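The Town That Repainted Its Front Doors

When the last paint factory in Granthorpe closed, it left behind a warehouse full of tins and a color book that still turns up in kitchen drawers. The book is small and spiral-bound, and it lists every shade the Sutherland works sold for house exteriors. Folasade Fashola found her copy under the sink when she moved into a row house on the east side of town.

"I thought it was junk," she said. "Then I saw that my door was in it."

Her door was a dull red at the time. Under the red was a cream, and under the cream was a green the book calls Stestora, after the lake north of town. She scraped it back over a weekend and had the green matched at the hardware store. Two neighbors asked where she got it. By the following January, most of the block had gone back to a Sutherland color.

The idea spread slowly, by people walking past. The east side has 1,428 houses with doors that open right onto the sidewalk, and 790 of them have now been repainted from the book. There is no rule about it and no grant money. People buy their own quart, and one quart does a door with two coats and leaves enough for the mailbox.

Beril Oral runs the paint counter at the hardware store on Canal Street. She keeps a scanned copy of the book on the store computer and a shoebox of chips that customers have brought in. Matching an old color is slow work, she said, and the printed swatches have faded unevenly. The blues have held up. The yellows have gone brown at the edges, so she matches those from paint found behind door hardware, where the sun never reached.

Strong colors give her the most trouble. A bright pink on a small chip gets much louder on a full door, and people bring it back asking for something with more gray in it. She tells them to paint a piece of board first and lean it against the house for a few days.

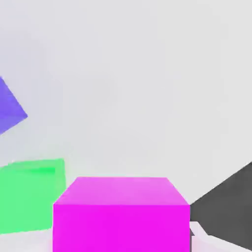
What the Colors Were For

The old shades were not picked for looks alone. I-hsuan Kuo, who taught shop at the high school and worked summers at the factory, said the company sold its darker greens to the mill blocks and its lighter ones to the streets near the park. Dark paint hid soot. Once the mills stopped burning coal, people could have any color they liked, and for a long time they picked white.

Kuo still mixes small batches in his garage. He showed me a row of jars with dates on masking tape and a notebook of formulas copied out in pencil. Some of the pigments are no longer sold. For those he works from what he can get, and writes down what he changed.

His advice for anyone painting a door is short. Take the door off if you can. Sand it, wipe it down, and prime any bare wood. Leave it 4 hours between coats, longer if it is damp out. Paint the edges first, then the panels, then the flat parts around them. 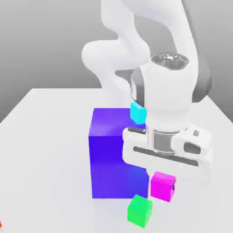

White on pale gray, with darker gray trim.

White has its defenders too. Zainab Ibrahim has lived on Vasstead Street since she was a girl, and her door has been white the whole time. She likes the colors across the street and has no plans to join them. Her mother painted the door each spring, and she does the same with whatever white is on sale.

Folasade Bako, three houses down, went the other way and chose the brightest pink in the book. It took her three coats. The mail carrier told her he can see it from the corner.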